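Sturnari Workshop: Gallery
Planning the Second Table

Welcome back to the gallery page, and thank you to everyone who has been writing in to ask how the shopping list is coming along. It is coming along slowly, the way shopping lists do when more than one person is allowed to hold the pencil, but we have a budget we believe in now, and we wanted to share it before we send it upstairs in December.

If you are new here, the Sturnari workshop is a small room on the ground floor of the old Bukau building where we work on getting robot arms to handle cloth. Towels, napkins, dust covers, aprons, anything soft that won't hold its shape. We have one table set up for it and we would like a second, and most of what follows is what we have learned about paying for such a thing (some of it the hard way, I'm afraid, and some of it over very pleasant lunches with the folks at Lucero, who put in their own tables before we did and have been generous with their spreadsheets).

What we thought we were buying

When we planned the first table, we wrote down the arm, put a very large number next to it, and then treated everything else as pocket change. We'd gently encourage you to do it the other way around. Write the small things down first, while you still have the patience for it, and leave the arm for the last line. You will have three quotes for the arm in your inbox anyway, and that line more or less fills itself in.

Our list for table two has 17 lines on it. The arm is one. The gripper is another, and the bracket that joins the gripper to the arm gets a line of its own, which may seem fussy until you have waited on one. Ours went back to the machine shop twice because the screw holes were drawn from the wrong side, and the arm sat under a sheet the whole time looking sorry for itself.

Cables and where they go

Please budget for cable. Please budget for more of it than you think! An arm that reaches across a table takes its wiring along for the ride, and a sensor out at the far end needs enough slack to let the wrist turn without so much slack that it catches on things. We spent 180 dollars on cable, clips and sleeving last time, in five separate orders, and paid shipping on every one. For the second table it will be a single order with a spare of everything that plugs into anything.

While you're at it, think about which side of the table the thick cables should come down. We picked ours by where the outlet happened to be. Lucero had an electrician move the outlet, and having worked at both tables I would pay the electrician.

The table, the walls and the light

We love a plain white tabletop and we'll be asking for another one. Dark cloth shows up beautifully against it, and pale cloth is a nuisance, so we have added a line for a few mats in soft colors that can be put down and taken up again. They are cheap, they wipe clean, and you will want more than one size.

Plain wall panels went on the list as well. We argued over those for longer than I care to admit, as they are not exciting and they cost more than the table does. Clillirska, who supply our panels and shelving, were kind enough to lend us a set to try before we decided, and we have not wanted to give them back. They'll quote for a corner arrangement if you ask, with a side panel that meets the back wall, and that is the version we've put in.

Lighting is one line, and we've left it generous. Try your lights with the fabric you really mean to use, at the time of day you really mean to work. Folds in a dark cloth can be very hard to make out at four in the afternoon in winter, even for those of us with perfectly good eyes.

Consumables, or the drawer that is always empty

Cloth wears out. Tape runs out. Paper slips and labels wander off to wherever pens go. We keep a consumables line of 1000 dollars for the year, and when we first proposed it we were asked very politely whether a zero had slipped in by mistake. It hadn't, and we came close to spending all of it. Order your cloths from one batch if you can, since two batches of what is supposed to be the same fabric can drape quite differently, and then you are left wondering whether it was the arm or the laundry.

Time

Quotes are good for 30 days if you're lucky, and delivery on the arm we want is 8 weeks from the day the order is signed. We've built the calendar backward from that. Panels and table go in first, lights next, then cable, and the arm arrives to a room that is ready for it. We meet on Tuesday mornings to go over the list, and anyone in the building who is planning something similar is very welcome to sit in. There is usually coffee.

The picture

It is a short gallery this time, just the one, and it's a good one to keep beside you when you go down your own list. Cloth handling at the white table: the black arm with a bundle of black fabric gathered in the gripper, the pale green mat off to the left, and small white pieces lying on the tabletop between them. Do take a moment over the little sensor at the end of the arm and the thin cable running back from it, as those two came up more often in our budget talks than the arm ever did.

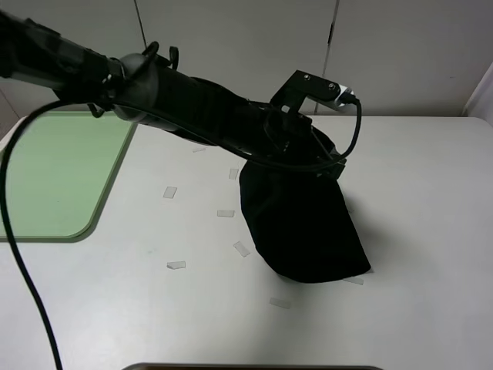 Sharing our list

The full 17 lines are pinned up by the workshop door in the Bukau building, with prices, and you are welcome to copy them down. If you've priced wall panels or gripper brackets lately and got a better number than we did, please leave us a note underneath.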